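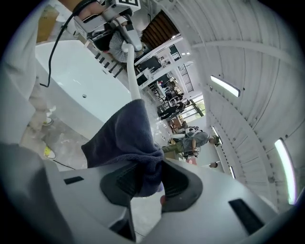
A long-handled cleaning brush and a navy-blue towel.

Gisler Street bathhouse reopens after a summer of scrubbing

The old bathhouse on Gisler Street opens its doors again this August, and what a treat it is to have it back! The small pool, the two steam rooms and the tiled entrance hall have all been cleaned and repaired, and the first swimmers will be let in at 7 a.m. on opening morning.

The building had been shut since the boiler gave out two winters ago. Aslak Strömberg, who ran the repair work for the neighborhood group Sedeo, said the biggest surprise came when his crew started on the walls of the steam rooms. Under years of soap film and lime they found a band of green and yellow tiles, 381 in all, with small fish painted on them.

"We thought it was a plain brown wall," Strömberg said. "Then one fish showed up, and another, and we all stayed until dark that night."

Only 50 of the tiles were too cracked to keep. Potter Arnar Vestergaard made new ones in his shop across the river, and he had a wonderful time doing it, testing one glaze after another until the green came out right. He signed the back of each one, so his name is now hidden in the wall for whoever takes it apart next.

The pool itself has a new liner and a gentler set of steps at the shallow end, with a handrail on both sides. The wooden changing stalls are the old ones, sanded and oiled, and the brass number plates are back on the doors (yes, the upside-down 6 is still upside down). There is also a tea counter now, run by the Aneto bakery, with cardamom buns from the first hour until they sell out.

Swimmers have clearly missed the place. Sedeo has already handed out 315 season cards, far more than the bathhouse ever sold in a year before it closed, and 3,000 visits are expected before the end of fall.

Mornings are set aside for lap swimming, and families have the pool from noon on. The steam rooms open at 4 p.m. Bring your own towel and sandals. Season cards can be picked up at the front desk or at the Aneto bakery during shop hours.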